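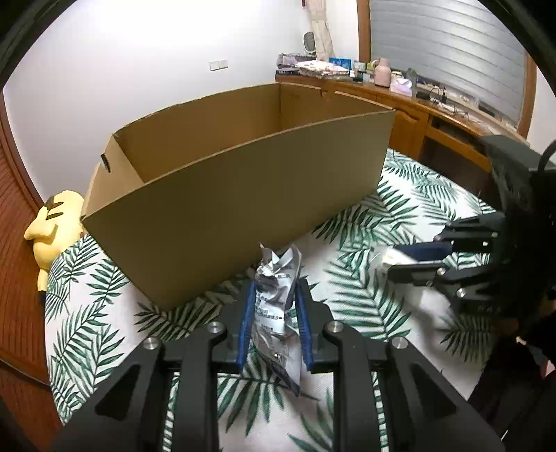 Bedroom tidying with two grippers: a crumpled snack wrapper in one, an open cardboard box on the bed.

The question put to this blog most often is whether a machine can clean a bedroom yet. My position has not changed since June. A machine can do parts of the job, under supervision, and at a pace that few households would accept.

Wrappers remain the most instructive item. A cup keeps its shape when it is held. A snack wrapper folds, slides and springs back, and the fingers must close on whatever shape it has at that moment. Soft pads help a good deal. They do not settle the matter of deciding what is trash and what is to be kept, and a patterned bed sheet makes small items harder to pick out.

At Stenitz, where I follow the household trials, the Rolow system was given 286 pickups from beds and sofas. It performed well on boxes and bottles. Thin packaging accounted for most of the failures, and 5 of the worst runs ended with the sheet being lifted along with the litter. The Henda arm, tested on Thursday, was slower and more careful.

Shop-floor work is further along, as the parts arrive in known shapes and known places. A bedroom offers neither. Readers considering a purchase this year are advised to wait. Results for folding laundry will be posted separately once the second set of trials is complete.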